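Section 2. Planning and Budgeting for a Jaltlow Garment Unit

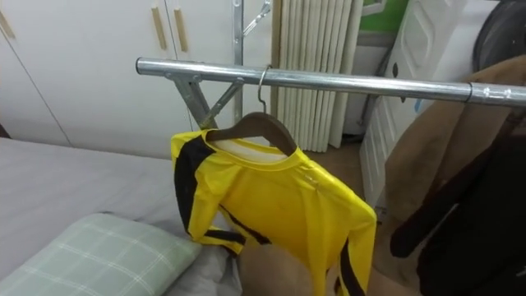

Settle the items in this section before you place an order with Hunton. Changes made after the order is confirmed carry a fee of $400.

1. Measure the room. The base needs 60 inches of clear floor on its working side.

2. List the garments you handle in a normal week. Coats and jackets need the wide gripper pads, sold separately.

3. Price the spares. Budget for 2 sets of pads per year.

4. Allow 7 working days for installation and training.

Note: Existing racks and hangers can usually stay – send their measurements with the order form.

Caution: Do not budget for a shared power outlet. The charger needs its own.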